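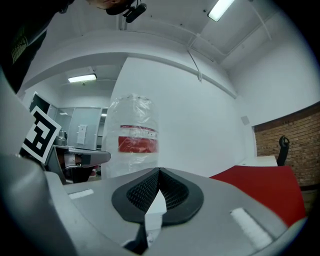

Clear-wrapped roll with the red band, in the packing room at Barnora

The Clumstead wrapped roll, item 713, is the one our regular customers ask for by name, and we're always glad to see it going out the door! It comes in clear film with a red band across the middle, so you can pick it out on a crowded shelf without pulling everything down first (we've all done that). Keep the film on until you need it, and stand the roll upright if you have the height for it.

Rolls are sold singly or in a carton of 11. If you already buy from our Bisht store, the price is the same there, and you're welcome to mix a carton with other Clumstead items.
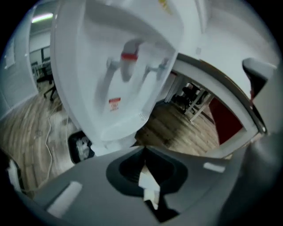

Page last changed: 20 June 2018

Next to the rolls we carry item 648, a white molded unit from the Eter line, with rounded corners and ribs molded into the underside. Turn it over and you'll find two small gray pegs, with a red band around the white post between them. There's a small label with a red strip at the top on that side too, so please have a look at it before you call us with a question, and leave it in place if you think you might want to return the unit.

Both items can be picked up at Barnora or sent out with your usual order. Returns are fine within 11 days, unopened for the rolls, and we only ask that you bring the packing slip along.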